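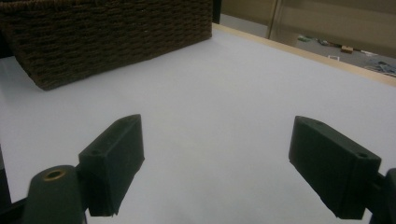 Hiba Sleiman
Minutes secretary, Proltgate Clothes Exchange

Minutes of the September meeting, held at the long white table in the sorting room

Present: Abla Karam (chair), Raed Majali, Shadi Sfeir, Hiba Sleiman (minutes)
Apologies: Omar Nasrallah, who sends his love and a tin of biscuits, for which many thanks were expressed

1. Last meeting's minutes
Agreed, once Raed had asked for "coats" to be changed to "coats and jackets" under the autumn rail. I have now put this right and I am sorry it was missed.

2. Matters arising
The side door still sticks. Shadi has spoken to the landlord twice and will speak to him again, perhaps a little more firmly this time. The Hilutia group have thanked us very kindly for the school jumpers we passed on to them in the summer and have asked if there might be any more in the smaller sizes. Abla will look through what we have upstairs.

3. Money
We took 406 pounds at the last exchange, and after paying for the hall and the printing there is 678 pounds in the account. Raed thought this very healthy and so did everybody else. We agreed to put 60 pounds by for new rail covers and to leave the rest where it is until we know what the winter heating will be.

4. Hangers
We spent rather a long time on this one, but I think it was worth it. The grey plastic hangers go back into the pile any old how at the end of an exchange, and whoever sets up next time has to spend the first part of the morning pulling them apart by the hooks.
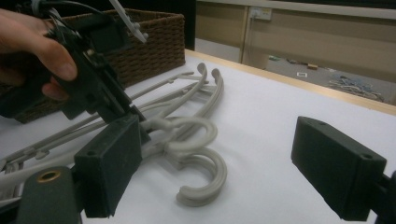
Grey hangers on the table, item 4.

Shadi would like them threaded onto a broom handle with all the hooks facing the same way, as his aunt used to do in her shop – he gave us a lovely description of the shop, which I have not tried to write down. Abla felt a broom handle would be awkward on the stairs and would sooner have them tied in bundles with soft tape. We agreed to try the bundles at the next exchange and see how we get on. Any hanger with a cracked arm is to be put to one side and not sent back out on the rails.
Action: Abla to bring tape. Shadi to write a note for the setting-up sheet.

5. Baskets
Raed asked if the large woven basket could be kept for scarves and hats only, as things do tend to get dropped into it in passing. Agreed, and he will make a label for it.

6. Any other business
Omar had asked in his note if we could open at 9.30 instead of 10. We were all in favour, provided the kettle goes on first.

Next meeting in October, same room. Shadi to bring milk.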